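Robot club thread, December edition! We're deep in the snack sorting project and I have so much to say, so settle in.

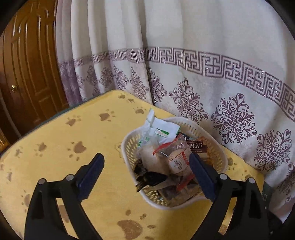
What do you do when two packets weigh the same but behave completely differently?

Treat them as different objects from the start. Weight tells you very little about how a packet folds when you pinch it. We log each one by wrapper type first (crinkly, smooth, clear bag) and only then by size.

Which sounds obvious now, but we spent our first month sorting everything by weight and wondering why the numbers were all over the place.

The project, for anyone new: pick one snack out of a full basket, lift it clear, set it down on the cloth. One snack. If a second one comes along for the ride, that's a miss. We're collecting hand-guided grasps and training our picker, Tai, on them.

Two jaws, rubber finger pads, no suction. Līga Grīnberga (she runs the club and has the patience of a lighthouse) made that rule early and I grumbled for a week. I've come around. You learn so much about angles when you can't just vacuum the thing up!

We're at 1346 logged grasps. Target is 4000 before we go to Werkurska, the student meet where we get a table, a basket we've never seen and 20 minutes. I check the counter way too often.

Favorite discovery so far – come in along the sealed edge of the packet if you can see it. The flat bit gives the pads something to hold. Grab the puffy middle and it rolls away from you, and now it's under three other things.

Least favorite discovery: shiny wrappers. The depth readings go full of holes and Tai thinks there's a canyon in the middle of a cookie. Alcides Batista wrote a patch that fills the gaps from the packet outline. It works great on flat wrappers and does something very strange to folded ones. He's on version six.

Small thing that helped a lot: we reshuffle the basket after every single pick. Slow, yes, and my arms have opinions. But we'd been taking from the top layer over and over and the model had basically never met a packet with another one lying across it.

Someone asked if beginners can join. Please do! I'd never touched a gripper before this fall, and my first evening I dropped the same packet so many times that what was inside became powder.

Next up is labeling, which we split between everyone, and then the first full training run overnight. Fingers crossed for the Zaletwood school laptops, they've been through a lot already.

Will post the results here when we have them, good or bad. If your club has a trick for shiny wrappers, reply and tell me, Alcides would really like to sleep.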